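Speaker notes: Strain relief and cable routing in moving equipment
Shahla Nikzad, Kohlhase
20 April 2026

Slide 1. Title. Thank Ainhoa Aranda for the slot. Handouts are by the door.

Slide 2. Scope. Flexing cables only. Fixed wiring in cabinets is in the second session.
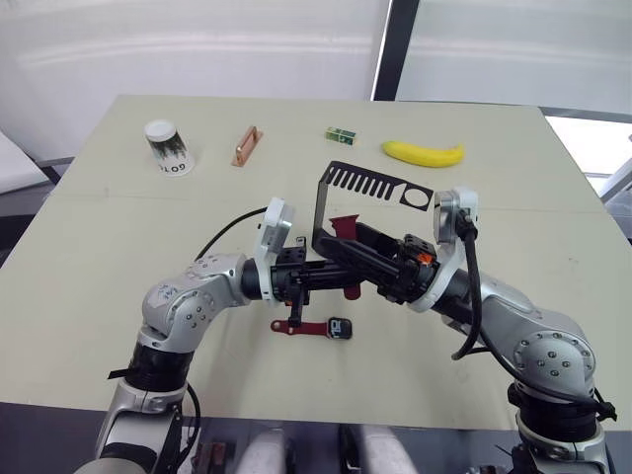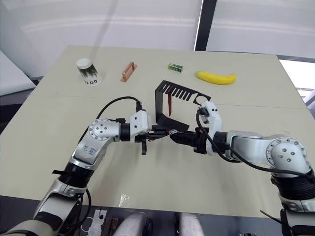
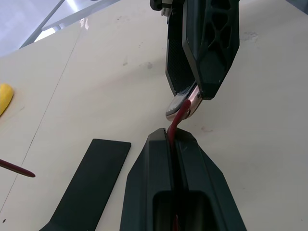

Slide 3. First and second: black cable running to the wrist. Third: red cable held between grippers.

Slide 4. Where cables fail. Conductors break close to the clamp, inside intact insulation. Continuity test at rest will pass. Flex the cable by hand during the test. Pause for questions here, not later.

Slide 5. Sturnetti line, March audit. 115 cables pulled, 70 with damage within 50 mm of a clamp. Of the rest, most had jacket wear only. Do not read out the table. Point to the column for clamp distance.

Slide 6. Bend radius. The catalog gives two values, static and dynamic. Drawings at Flinalport quoted the static value for moving runs. Correct on the drawing first, then on the machine. Bundles: use the largest cable in the bundle.

Slide 7. Clamps. Clamp the jacket, never the conductors. Wide saddle, rounded edge. Zip ties are acceptable for bench work. Trim flush. If asked about torque: Lernov sheet, page 4.

Slide 8. Twist. A loop that bends in one plane lasts longer than one that also twists. Mark a straight line down the jacket before installing. Run the full travel. If the line spirals, re-hang the loop.

Slide 9. Inspection. Log by cable number, not by machine. Aranda's team has the form. Replace both ends of a pair together.

Slide 10. Questions. Connector choice goes to the second session.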